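Skindmont Shared Workroom – progress report to the Garside Fund
Second period of the grant, written up 29th January 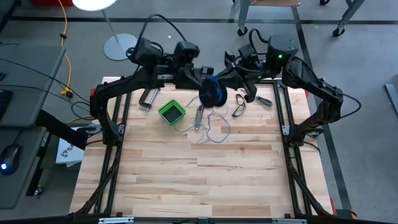 The main worktop, with the blue spool and its loose strand, the green container, utility knife, clamp, glasses and screwdriver.

Where we are

The grant was for turning the back room at Skindmont into a workroom that more than one person could use at a time without losing things. Our first report described a room with one good surface and several opinions about it. We still have the opinions. The butcher-block worktop has been sanded and oiled, and the wall behind the door has shelves on it for the first time since we took the lease.

Spending is within the budget you approved. The largest single item was the shelving from Aretti, which came to just under $1000 with delivery and arrived with brackets for a different shelf. Aretti exchanged them after a wait of 11 days, during which the shelves leaned against the wall and were used anyway.

The worktop

Our target was a clear surface at the end of every session. We are reporting this as partly met. The near half of the worktop now stays free, and people have begun to treat it as the place where work is done. The far half is where work goes to think things over. The blue strand is the worst of it: it comes off the spool far more willingly than it goes back on, and a loose loop will wander around a knife or up to a container given the chance. We lost roughly 8 yards to knots in this period, all of it cut out and thrown away after attempts at patience.

Two changes are being tried. Strand goes back on its spool before anything else is put away, and cutting tools go home before the clamps do. The first rule is popular with everyone who doesn't use strand.

Small tools and containers

The Pledeck drawer unit is in and labeled. Screwdrivers and utility knives have a drawer each, and clamps hang on the rail beside it. Returns are good in the mornings and poor after about four o'clock. The green square containers were bought for offcuts and were meant to sit along the back of the worktop in a straight line. They have not sat in a straight line yet, but offcuts do end up in them, so we are counting that as a success and leaving the geometry for later.

Reading glasses were not in the original plan. Pairs keep being left among the tools, and we have added a shallow tray by the door for them at a cost of $11, taken from the sundries line.

Still to do

– Second task lamp over the right-hand end of the worktop. Ordered, no delivery date.
– A spool holder that can be fixed to the shelf. We have tried 2 designs so far and the second one was worse.
– Floor paint, which needs the room empty overnight and has been put back to March.

We are not asking for any change to the grant total. We would like your agreement to move what is left of the shelving line into storage for spools, and can send the receipts whenever you want them.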